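Workshop Notebook, Surface Finishing
August — entry by Yiran Shi
Reading time: 2 min

Shellac trial on the Quintana side table, continued from the previous entry. The work was carried out with Dela Opoku in the morning and alone after lunch. The purpose remains to establish a repair schedule for French-polished tops that have lost their shine through wear but still hold a sound base coat.

Panel A received a 60-gram cut of dewaxed flake in 148 milliliters of alcohol, applied with a cotton pad in a wool core. Panel B received the same shellac from the older jar. The older jar is now considered unfit for use. The film on Panel B still took a fingerprint at 4 p.m., whereas Panel A could be handled by noon. The jar has been labeled and set aside for disposal, and Meifang Fang has been asked to record the opening date on every new batch.

Oil was used sparingly on the pad. On the second session the pad dragged near the left corner of Panel A and lifted a patch the size of a thumbnail. The patch was left to harden, leveled with fine paper and filled with four light passes. It remains visible under a low lamp. Dela Opoku is of the opinion that a further session will close it; I would prefer to wait 18 hours before touching it again.

The Plivwood offcuts proved too open in the grain for this test and should not be used as a substitute for the table itself. Pumice filling took most of the time allotted and the pores still show.

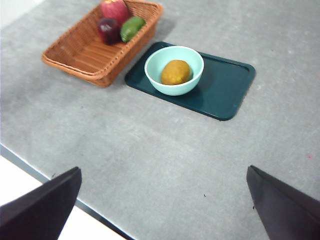

Dust in the film continues to be the main fault at the final stage. Both panels were wiped with a tack cloth before the last session, and grit was nevertheless found under the finish on Panel B. Pale cloths and bare wood show grit at once, but a speckled gray tabletop does not, and small dark specks lying on one are easily taken for part of its pattern. Pads are therefore to be laid on clean white paper and never directly on a mottled surface. The paper is to be changed at each session.

Outstanding: spirit off the oil from Panel A; mix a fresh half batch; ask Kwadwo Addo whether the client will accept a satin finish on the legs. The drawer front has not been started.

Contact: Finishing Workshop Office | © Itevico Workshops | Back to top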